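5. Opening day: ribbon and welcome desk

Check the carpet of the entrance room first. Pick up any loose thread or tape before guests walk on it.

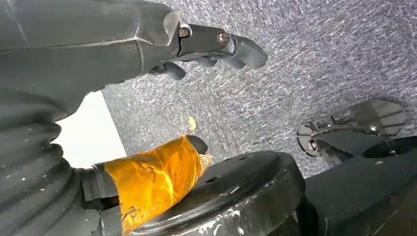
Can the ribbon be hung again for a second ceremony?
Only if it was not cut. Keep a new roll for each opening.

1. Pull the red ribbon tight across the room, in front of the glass door.
2. Hold the scissors with the tip down - guests stand near.

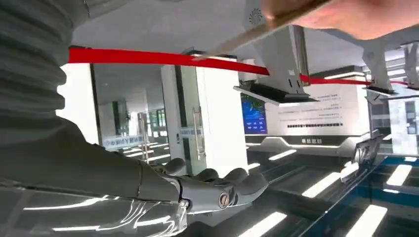 Figure 7. Blade or scissors at the red ribbon

3. Put the laptop and the cardboard organizer on the desk.

CAUTION: Lead the black cables away from the chair.
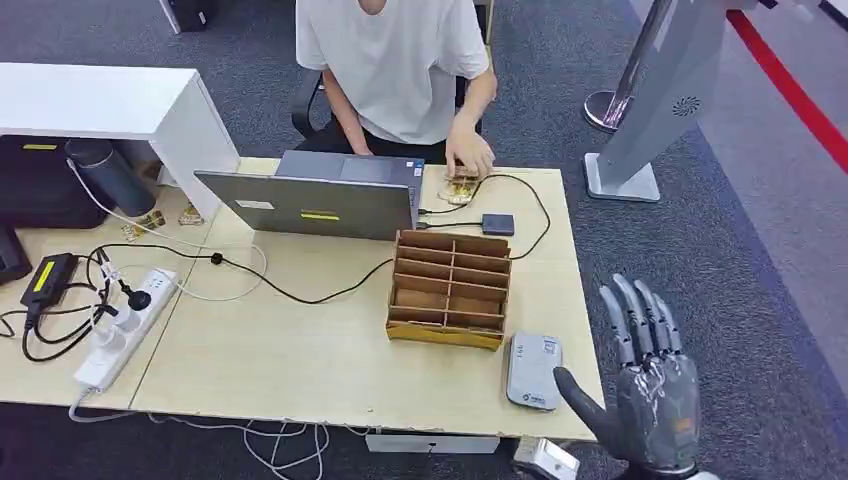 Figure 8. Desk with laptop and organizer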